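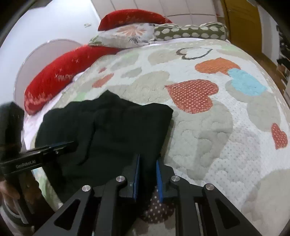
When two hand-held grippers are used on the same garment, does each device need its own calibration record? Each device gets its own record, and the pair gets a third one covering the transform between them. A pair record expires when either device record expires.

From: Abilio Esteban
To: handheld-practice list
Date: Saturday, March 15, 2025
Re: Draft 9, section on soft goods

Candela Bravo wrote:

> I have read the soft goods section twice and have three problems with it.
>
> First, "garment" is not defined. The Arrieta sites treat a sock as a
> garment and a pillowcase as linen. The Prurkby sites treat both as
> garments. Episode totals from the two cannot be compared.
>
> Second, the draft says the work surface shall be "plain where
> practicable." Our sites read that as an instruction to strip the bed.
> A plain white sheet on every episode is a worse data set than the
> one we had before.
>
> Third, the start state. "Randomly placed" means whatever the operator
> wants it to mean at four in the afternoon.

Taking these in order.

Definition. I propose "any sewn or knitted article intended to be worn, including single socks and gloves." Bedding and towels go under linen. Arrieta would keep its present labels and Prurkby would have to relabel. I checked the Prurkby index and 157 episodes are affected, all pillowcases. They can be fixed in the metadata without touching the recordings.

Surface. Agreed, the wording is bad. The intent was to keep loose objects out of the reach envelope, and the draft ran that together with the appearance of the surface. Suggested replacement:

 5.2.1 The reach envelope shall be free of loose rigid objects.
 5.2.2 Patterned, printed or quilted coverings are permitted and shall not be removed for recording.
 5.2.3 Pillows and cushions may remain at the head of a bed. Their presence shall be noted in the site sheet.
 5.2.4 Dark garments on light coverings and light garments on dark coverings shall both be represented in each site's set.

On 5.2.4, Sirkik asked for a fixed ratio. I would leave it out until we have figures from more than one site. There is also the case of a second fabric lying under the target. At present the operator logs one item and the lower one goes unrecorded. I want both logged, lower item first, with a flag for partial occlusion.

Start state. Replace "randomly placed" with a drop procedure: article held at one point, released from 50 cm above the surface, not adjusted afterward. If it lands outside the envelope, pick it up and repeat. Folded starts are a separate class and need a separate code. The Atulus checker already accepts the code field, so there is no tooling work.

One item you did not raise. The draft says nothing about jaw pads. Pad condition affects grip on thin cloth, and operators change pads at their own discretion. I suggest inspection at the start of each session, replacement in pairs, and the replacement entered against the device serial number. Mixed old and new pads on one gripper should void the session.

Of the 2847 episodes in the current release, I can't say how many were recorded on worn pads. The field did not exist. I would mark them "pad state unknown" and leave them in.

Please send objections to 5.2 by the first week of April. The pad clause can wait for draft 10 if people want more time on it.

Abilio

Recent threads on this list
Pair calibration: expiry when one unit is repaired
Draft 9, section on soft goods
Site sheet template, revised columns
Naming left and right devices in two-handed episodes
Atulus checker rejects empty occlusion flag
Retention period for rejected episodes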